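Jellunon Home Forum > Living Room > Sofas and Soft Furnishings

Thread: Beige two seater, do I re-cover or just chuck cushions at it?

teapotlid
11 September 2020
Right, I need some outside opinions before I lose my mind. We bought a small two seater in August and I've gone off it already. It's the colour. In the shop it looked warm and biscuity and in our front room it just looks like a plaster. Other half says leave it alone. I've had a quote for re-covering from a local upholsterer and it was 353 quid, which is nearly what we paid! So now I'm thinking cushions and a throw. Has anybody made a beige sofa look nice? Walls are off-white, carpet is a sort of oatmeal (I know, I know).

mossy_bank
Don't re-cover a new sofa, that's madness. You'd be paying for fabric, labour and somebody unpicking perfectly good seams. Get two decent cushions in a proper colour and live with it till Christmas.

Drekance_Dave
Disagree with mossy. If you hate the colour you'll hate it with cushions on as well. I had a mushroom Bovard three seater for years and spent a fortune on cushions trying to like it, and in the end I sold it for 90 quid and felt better the same afternoon.

mossy_bank
Yes but you lost money on the sofa AND the cushions Dave, I'm not sure that's the argument you think it is.

hobnob_queen
I'm with the cushion lot. Beige is fine, it's beige with more beige that does it. Blues and greys are your friend here, or a dirty green if you're brave. And go for different textures, so something fleecy, something with a visible weave, and one crumpled bit of stronger colour. Few pics of the sort of colours I mean:

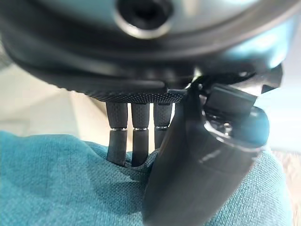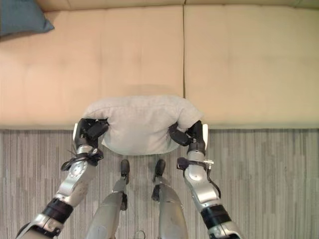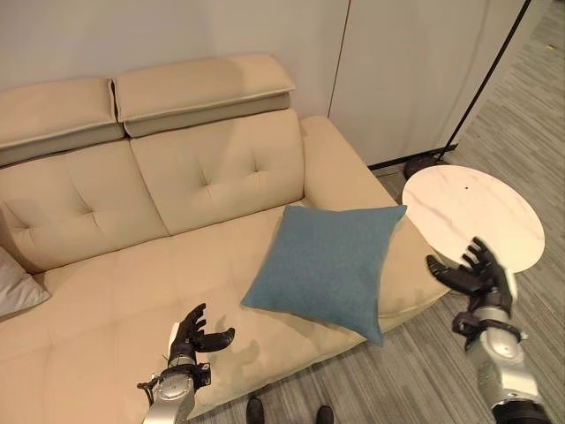 Re: colours and what to spend

teapotlid
Ooh, I like the blue-grey one! I'd been looking at mustard but I think mustard and oatmeal carpet might be a bit school dinners. Do you go matching or mixed?

hobnob_queen
Mixed, always. On a two seater I'd stop at a couple or you'll have nowhere to sit. Teal throw over one arm and don't fold it too neatly.

Drekance_Dave
Throws are a menace. You sit down, it slides, you spend the evening sat on a rope.

larder_moth
Tuck the back edge right down behind the seat cushions and it stays put. Mine has survived two kids and a greyhound. Also check the cushion pads, the cheap ones go flat in weeks. I get feather ones a size up from the cover and they look much fuller. The Sotomayor covers wash well at 30 if you do them inside out, but the zips are rubbish.

mossy_bank
Seconding a size up on the pads. Not seconding feather, they poke through and they make me sneeze.

larder_moth
Get a closer weave cover then! Never had one poke through.

teapotlid
Ok so I've ordered one blue-grey and one pale grey, and a teal throw is in the basket while I work up to telling him. Does anyone know if teal fades? The sofa's right under the window and we get the sun from dinner time onwards.

hobnob_queen
Mine has a bit, on the side nearest the glass. I turn it round every few weeks.

Drekance_Dave
Or get a blind.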